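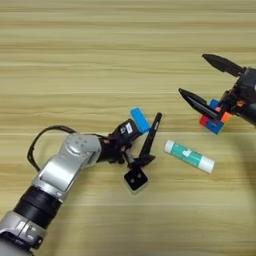 A light wood tabletop with plenty of bare grain showing.

Karlijn Kramer has edited the home pages of a small trade paper for 12 years, and for most of that time her own desk was a mess. Pens went into a mug until the mug was full. After that they went anywhere.

Last September she started over. She took everything off the table and put it in a box on the floor. Things could come back only when she reached for them. After 41 working days the box was still mostly full, and she gave a lot of it to her neighbor, Frans Baert, who teaches shop.

What came back was ordinary. She wanted a marker for labeling folders and a glue stick for the sample boards. A puzzle cube also made it, which she turns while she is on the phone. 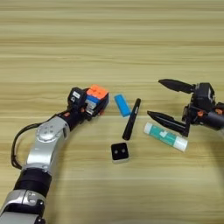
Small items are the hard part, Kramer says. A large thing has a place because it has to. A marker can lie anywhere, so it does. Her rule is that anything shorter than her hand goes in the shallow drawer at the end of the day, pens on the left and glue on the right. It takes her a couple of minutes, usually at half past five.

She skipped trays and dividers. Lies Bosman, who shares the office, bought a divided tray from Stavoseo and likes it, but she also admits that two of its sections hold paper clips she never uses.

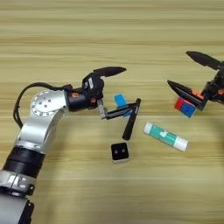

The table itself gets a damp cloth along the grain, then a dry one. Kramer used to wipe around things. Glue spots come up with warm water if they are caught the same day. Older ones need a plastic scraper held nearly flat.

The box is still under the window, with 20 or so cables in it.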